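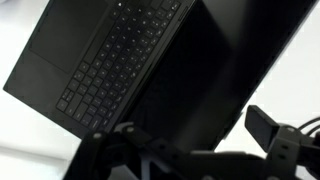 Wrist cam, laptop open, screen off, both fingers in view

Ticket: wrist camera drops out when the arm tilts past halfway
Project: Nerkholm arm, shared bench
Status: open, sort of
Opened by: me
Friday, May 4, 2018

Right, picking this up again after leaving it alone since December. Quick recap for anyone else on the bench rota: the arm runs fine, the gripper opens and shuts fine, and the little camera on the wrist works beautifully until joint 5 goes past halfway, when the picture freezes and the log fills up with "frame timeout". Bring the joint back and it usually recovers. Usually!

I'm using the old laptop as the target for the lid-closing job, so that's what all my test stills have in them. The keys are a bit smeary in the one at the top, too smeary to read the letters, and with all that white behind it everything black goes very black. I've put that down as a separate problem (see the end).

What I've tried so far:

Swapped the USB lead for the short one from the Bastos box. Same freeze, same place.

Dropped the frame rate. It froze a bit later in the move, which got me excited for one evening, and then I ran it again and it froze exactly where it always had.

Changed the timeout in the config from 200 to 3000. Don't bother with this one. It still freezes, you just wait longer to be told about it, and meanwhile the arm carries on with an old picture. I've put it back to 200.

Ran it with the gripper power unplugged. 6 runs, no freeze at all. So now I'm looking hard at the two black cables that curve out to the side behind the gripper. My guess is they get tugged when the joint rolls over and the camera plug shifts a hair, but it could just as well be noise from the gripper motor. I can't tell those apart yet.

Reply from Mojtaba Rezaei:
Had the same on the Famuvwood build. Have you got any strain relief on the bracket? If not, zip tie the camera lead to the side plate, through the slots, and leave a proper loop before the joint. Then plug the gripper power back in and run it again. If it still freezes, it's noise and you want a ferrite.

Me again:
No strain relief, no. I'd forgotten those slots were even there, I've been staring at the bracket side the whole time. Will do the zip tie first and leave the ferrite for now so I'm only changing one thing.

Still to do:
- zip tie and loop, then 6 runs with gripper power on
- lock the exposure, try something darker behind the laptop
- slow the approach down and see if the keys come out sharper
- find out who has the Esex crimp tool, I need it back for the new connector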